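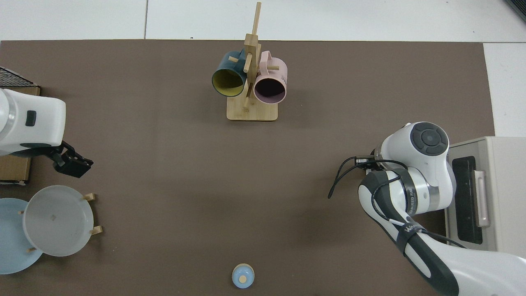

Two mugs up, a plate in the rack. 

Mugs, Pegs and Plates: notes for my talk at the Komberg homes evening
Posted 1 April 2020
Last updated 1 April 2020
14 comments | 60 shares

(Typed up from my cards, with the bits in brackets left in so you can see where I meant to breathe.)

Hello everyone, thanks for coming out. I'm going to talk for 30 minutes about putting mugs away. I did warn the organisers, and they still gave me a slot, so here we are.

Have a look at the mug tree first. Light wood, a tall post, short pegs sticking out at angles, and a teal mug and a pink one hanging from it. I love the yellow inside the teal one, it's like the lining of a good coat. They're hanging quite close together, one each side of the post, and that's what I want to talk about for the first bit, because balance is where most people go wrong with these.

When I got my first mug tree I filled it from one side. Of course I did – I'm right-handed, the sink was on the left, and I just hung each mug on whichever peg was nearest. Four mugs in, over it went, and I lost the handle off my favourite. So: one on the left, then one on the right, then back again. If you've got one very heavy mug (we've all got one, mine holds nearly a pint) put it low down and put something decent opposite it.

(Ask: who has a mug tree? Who has one and keeps it in a cupboard? Wait for hands.)

The second thing is the base. A rectangular one like this has a long way and a short way, and it'll tip more easily over the short side. I turn mine so the loaded pegs lean out over the long way. Before you buy one, hang your own biggest mug on it in the shop. Yes, take a mug to the shop! I did it at Vondora and the woman on the till didn't blink.

Now the pegs. You want them tilting up enough that the handle slides towards the post and stays there. Run your finger round the inside of the handle as well, because some of the chunky ones look roomy and then won't go over a fat peg at all. I had a lovely set from a craft fair that I could only get on by the very tips, so they went back to living on the shelf.

(Sip of water. Next card.)

Right, plates. At the bottom left you've got a pale blue plate and a frosted white one, and the white one's standing in a low wooden rack with pegs. I'm very fond of a low rack. The tall folding ones hold more, I know, and if there are six of you at home then get the tall one and ignore me. But for one or two people the low sort is easier to live with. You can lift it with the plates still in, and it fits under a wall cupboard.

My rule with a peg rack is big plates at the back, small at the front, and leave a gap if you can bear to. Two plates leaning on each other stay damp where they touch. Give them a space and they're done by the time you've made the tea. And please wipe the wood down now and again! Stand the rack on its end overnight every week or so and let the underneath have some air. I left mine flat from September right through the winter one year and the bottom went black.

(If short of time, skip to the mat.)

Little cups. There's a small light blue one near the bottom of the slide, and small cups are a nuisance in any kitchen. They're too little for the rack and they get lost behind the mugs. What I do is give them a tray. Mine's an old biscuit tin lid. All the egg cups, the espresso cups and the one my niece painted go on it, and the whole lot slides in and out of the cupboard in one go.

Baskets next. I'm a believer in the wire mesh sort, like the dark one up on the cardboard box. You can see what's in them, crumbs drop through, and they don't mind a damp tea towel. I've got three. One's for cloths, one's for onions, and one's for things that belong in another room, which I empty when I can't stand it any more.

And the mat! I really do want to say a word for doing all this on the floor. When I sort out a kitchen I put a big mat down first and bring everything out onto it. Tiles are hard on china and hard on knees, and a brown mat doesn't show the dirt. You get to see everything you own at once, which is a bit of a shock the first time. I did my sister's flat that way and we found some 300 bits of crockery and cutlery between two people.

(Pause for laugh. If no laugh, carry on.)

People always ask what to spend. You don't need much. The Tarigan tree I use at home was second-hand, and my rack came from the Mundier market with a peg missing, which I replaced with a bit of dowel and some glue. It's held for years. Sand the end first or it won't sit straight.

So if you want something to do when you get in tonight, take your mugs down and put back only the ones you've drunk from this month. Hang them one side and then the other. The rest can go in a box by the door for a week, and if you go digging in it for one, then fine, that one stays.

(Questions. Somebody will ask about dishwashers. Say yes to plates, no to anything wooden.)

I've got a few printed sheets at the front with the peg repair on, take one on your way to the biscuits.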